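Equipment and Safety Notices

Hand-held grippers: loose pivot pins and withdrawal of one batch

Members taking part in the household tasks programme are asked to read this notice before their next session.

In December the Pladitz workshop received reports of a fault in the hand-held grippers issued for the clothes-folding work. In two of the units returned, a retaining pin at the base of one finger had worked its way upwards until it stood clear of the linkage. The finger continued to open and close, but it no longer closed squarely, and the grip pad met its partner at an angle. In a third unit, returned from Junutholm, the pin had come out altogether during a session and was later found inside the sleeve of a folded shirt. No injury was reported in any of these cases.

The workshop has since examined the remaining units from the same delivery. The cause appears to be a retaining clip that was fitted the wrong way round during assembly. A clip in this position will hold for a time, and the fault may not show itself until the gripper has been in use for several weeks. Soft goods make matters worse. When a finger is pushed beneath a folded edge or a rolled sleeve, cloth can catch on a raised pin and pull it further out, and the operator may feel no more than a slight drag.

The fault also has consequences for the recordings. A finger that closes at an angle gives a false reading of the opening between the pads, and the error grows as the pin rises. The Bahrami group, which prepares the recordings for training the folding arm, has identified 76 sessions in which the readings drift in this way. These have been set aside and will not be used. Members whose sessions are affected will be told by letter and need not repeat the work unless asked.

Operators are reminded that the pads should approach a garment slowly and from the side, with the body of the gripper held level above the bed. This applies in particular to T-shirts, where the folded sleeve lies close to the pad and the base of the finger passes near the cloth.

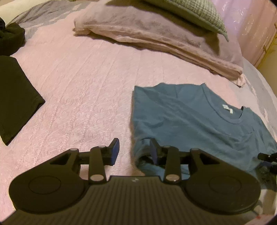 What members should do

Before each session, place the gripper on a firm surface and look along both fingers from the side. Every pin should sit level with its neighbours. Press each one lightly with the thumb. If a pin moves, or if an edge can be felt beneath it, the gripper must not be used.

Close the fingers fully and check that the two pads meet flat. A gap at the top or bottom is reason enough to return the unit, even where the pins appear sound.

If a pin comes loose during a session, stop at once and keep the recording. Do not attempt to push the pin back, and do not secure it with tape or glue. Search the bedding and every folded item before anything is put away or washed. The pins are small and could be swallowed by a child or a pet — members who cannot find a missing pin should telephone the equipment desk on the same day.

Return of equipment

Units from the affected batch carry the word Lomemano on the packing slip. They should be returned to the Pladitz workshop in their original case, together with any loose parts in a sealed envelope. Members in Junutholm may hand them in at the local office, which will be open for this purpose until noon on Sunday. Postage will be refunded.

Replacement grippers are expected to be ready in about 3 weeks. Each will have been checked by two members of the workshop staff and will carry a signed inspection card. Sessions booked in the meantime may be moved without loss of payment. Requests to change a booking should be sent to the equipment desk, quoting the number on the issue form.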